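Subject: Re: [shared-lab] One arm or two for the January order?

On Tuesday you wrote:

> Before I sign anything with Gallitz, can somebody who has spent time
> in the simulator tell me whether we need the two-arm base? The single
> arm fits our budget and the pair doesn't, unless we give up something
> else. Also, are the extra fingertips really a separate line, or did
> they get added to the quote by mistake?
>
> And has anyone heard back from Skilico about the lease?

Hi all,

I've been in the Plulteo room most of the week, so I'll have a go at this. Fingertips first, as they're the cheap part. No mistake in the quote, they're a separate line: 355 for the set. I know that looks silly next to the price of an arm, but I'd leave it in. We can fight about the cable covers instead. 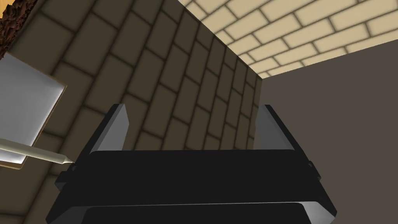
My worry with the standard fingers is small stuff. Boxes and cushions will be fine, and if that's all we wanted to pick up I'd tell you to save the money. But a good half of our task list is pens, cutlery and cables, and I'd like a narrower tip for those. Look at how blunt the ends of the fingers are next to that pencil-shaped rod on the left, with its point right up by the side of the gripper. I'd want to try that pickup with both kinds of tip before we promise it to anyone. Can we ask Gallitz for a loaner set? They lent us a wrist camera once and were pretty relaxed about getting it back.

As for the lease, yes, Skilico wrote back! It's 36 months, paid quarterly, and they'll let us swap one arm for two partway through as long as we take the wide base from the start. The wide base adds over 1,000 to the first payment (ouch) but nothing after that. Delivery is 13 weeks from signing whichever way we go, so a January order gets us hardware in spring, and I'd plan the floor work around that.

Now the big question.

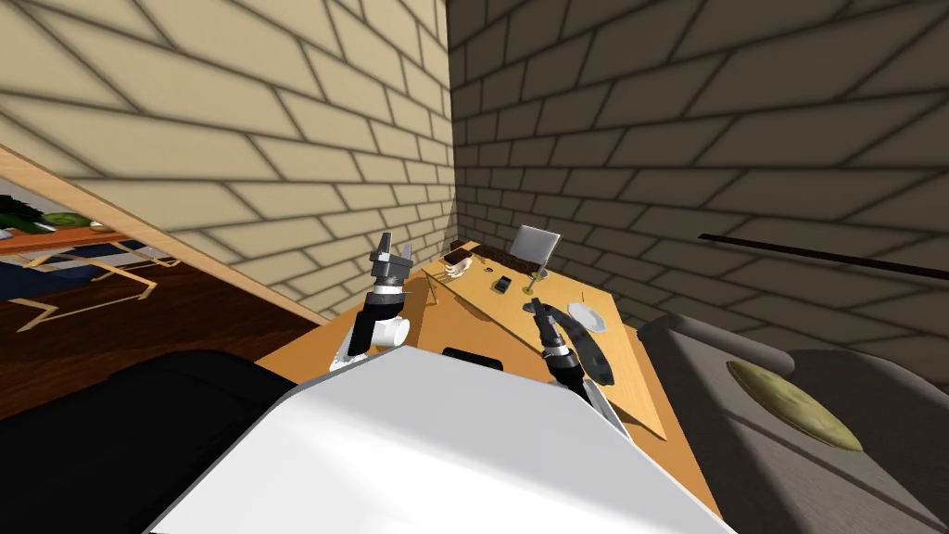 *Reading time for the rest: 2 minutes*

I went in thinking one arm would do and I've mostly changed my mind. Table clearing is the job that did it. With a big disc up front, a plate over on the right and a phone-sized thing in the middle, I want one arm holding while the other one lifts, and I want them both able to get at the same table without turning the whole base. You can fake it with a single arm by sliding things to the edge, but then every task script gets longer, and we're the ones who have to write them.

The other thing to budget for is room to move. In our real space the table is bolted down, and I'd measured for the single arm only. The corner with a sofa on one side and a table at the back is a decent stand-in for what we'll have, and I'd like another yard clear in front before the pair goes in. That probably means moving the storage rack — sorry to whoever just finished labeling it.

So my vote is wide base, one arm now, fingertips included, second arm when next year's money comes through. If Ateş can match the swap terms I'd happily look at them too, but their last quote left out installation and I had to ask twice to get it.

Could someone check whether the outlet on the back wall is on its own circuit? I need that for the site form and I can't find the old drawing.

Cheers from the sim desk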